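Learning Corner > Law and Government > How Courts Work

What Does a Small Claims Court Do?
Last updated: May

Sometimes two people disagree about money or property and cannot settle the matter by talking. A small claims court is a place where a judge can listen to both of them and make a decision. The Skornstead Youth Law Center prepared this page for readers in grades 4 and 5.

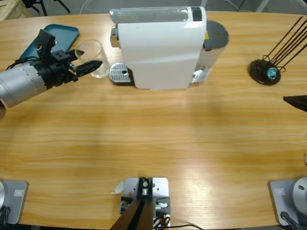
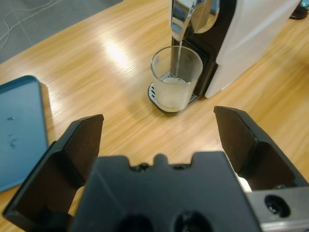
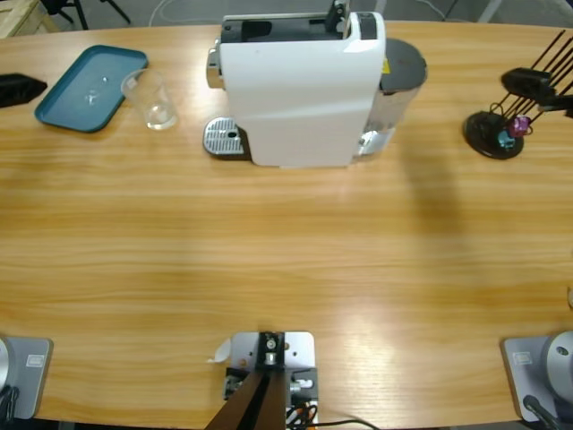
What counts as a small claim?

A small claim is a disagreement over a fairly small amount of money. Each state sets its own limit. Claims above the limit go to a different court.

Suppose Ms. Anari pays the Clusari Bicycle Shop $200 to repair a bicycle. She believes the repair was not done properly and asks for her money back. The shop believes the work was done well. Ms. Anari may ask the court to decide.

Who takes part?

The person who brings the claim is called the plaintiff. The person or business that must answer it is called the defendant. In many small claims courts, people speak for themselves and do not need a lawyer. There is usually no jury.

What happens at the hearing?

The plaintiff speaks first and the defendant speaks next. Both may show evidence – a receipt, a letter or a photograph, for instance. The judge may ask questions at any time. Some judges announce a decision the same day, and others send it later by mail.

If the judge finds that only part of the money is owed, the decision may be for a smaller amount. Ms. Anari might receive $78 instead of the full sum.

Words to know

Evidence: information that helps show what happened.
Hearing: a meeting at which a judge listens to both sides.
Judgment: the decision of the court.

Shares: 78
Comments: 4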